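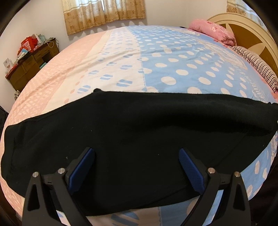 4. Folding large and dark items

Use this section for fleeces, jumpers, throws and other pieces too wide for the folding table. The bed in each guest room may be used as a folding surface once it has been made.

Before you start

Check the care label. Items marked "dry flat" go back to the airer until they are dry all through.
Leave the bedspread on. It keeps fluff from the blankets off dark cloth.
Move pillows and spare quilts up against the headboard.

4.1 Laying out

1. Put the item in the middle of the bed, front side down.
2. Fasten any zip or buttons.
3. Smooth from the centre towards the edges with flat hands. Do not pull knitted cloth by the corners.
4. Go over dark items with the lint brush, in one direction only. Turn over and repeat.

Note: Refills for the lint brush are on shelf 22 of the linen store at Flelton. Tell Adhiambo Rotich when you open the last packet.

4.2 Folding

1. Bring the left side in to the middle, then the right. On garments, lay each sleeve straight down along the fold.
2. Fold the bottom edge up by a third, then fold again to meet the top.
3. Turn the item over and press lightly.
4. Stack with the folded edge facing out, no more than 20 cm high.

Throws: fold in half lengthways first, then follow steps 2 to 4.

Caution: Do not iron on the bed. Steam marks the bedspread and heat can damage fleece. Ironing is covered in section 6.

4.3 Putting away

1. Guests' own clothes go on the chair, never in the drawers.
2. House throws go back to the linen store, dark colours on the bottom shelf.
3. Straighten the bedspread and line up its seams with the sides of the mattress.
4. Replace the pillows.

Missing or torn items are entered on form 603 and handed to Godfrey Okoth before the end of the shift.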